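Subject: Re: [menon-menders] Hand quilting thread, waxed or not
Date: 10/03/2018

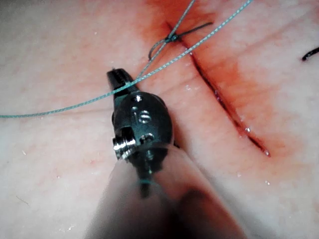 I've used the Rillance thread for both, and I'd wax it for hand quilting and leave it alone for mending. Wax makes it behave for the first few stitches, after which it remembers it is thread and ties itself to the nearest button.

On 3 lengths to the metre, you wrote:

> I cut mine as long as my arm and then some, because I hate
> rethreading. It knots every time. Should I be waxing it, or is
> the Hender stuff just rubbish? I have a whole cone of it and
> the colour is perfect.

The Hender isn't rubbish, but it is fuzzy, and an arm and then some is optimistic. Cut it shorter. I know. I hate rethreading too, and my eyes have reached the age where a needle has to be approached from several directions. Still faster than picking out a knot on the wrong side of a doona cover at ten at night.

If you do wax, run it through the block twice and press it under a warm iron between two bits of scrap paper. Skip the ironing and your pale fabric gets a grey line you'll be explaining to relatives for years. Baking paper is no good for it, as the wax just sits there.

Needles: go down a size before you blame anything else. I was using a darner for everything until April last year and wondering why my seams looked like a fence.

The Murkoveo cones are $5 at the market if you bring your own bag, and $5 if you don't, so I'm not sure what the sign is for. I have 70 metres of the mustard left if anyone wants it. It goes with nothing.

--
menon-menders list
To unsubscribe, send a blank message with "leave" in the subject line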